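6.3 Jaw Drift and Dropped Objects

Applies to the Taltel paired hand-held grippers with cable connection. Use this section if fault code 11 appears during a hanger task, or if the jaws report closed before they meet the object.

CAUTION: Keep fingers clear of the linkage arms while power is on. A drifting jaw can close without a trigger pull.

1. Stop the recording and open both grippers fully.

2. Hold both grippers over the work surface and look along each cable for kinks. Clear any loop that could catch a foot or a table leg.
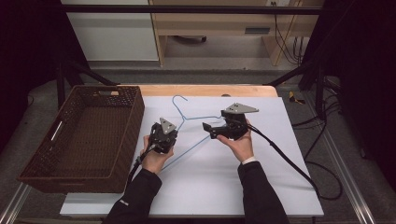
Cable strain at the gripper base is the most frequent cause of code 11. If the connector has pulled back, switch off the power, reseat it and wait 5 seconds before switching on again.

3. Point each gripper at a clear part of the table and run Zero Jaws from the Zervas menu. The opening should read 100 percent. 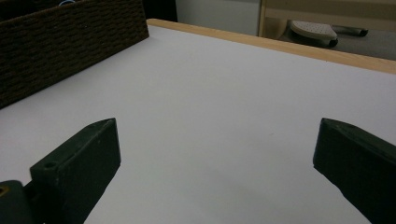
A reading that wanders by more than 2 percent means the zero did not hold. Repeat the step once. If it wanders again, check the finger screws for play.

Note: Do not tighten finger screws with the power on. Oanh Chu's October service report covers a jaw that closed on a hex key during this work.

4. Grip the hanger by its shaft. Close slowly until the pads are tight on it, and compare the reading with the value on your calibration sheet.
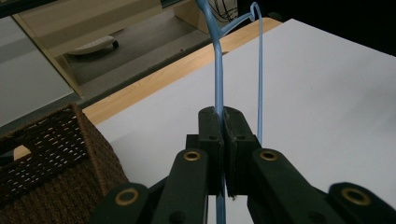

5. Release the hanger and repeat step 4 with the other gripper.

If the fault returns

Tag the gripper out of service and save the log before you restart. Send the log to Ese Obi at the Drakomthorpe service desk with the serial number of the gripper. Do not swap fingers between grippers to finish a session.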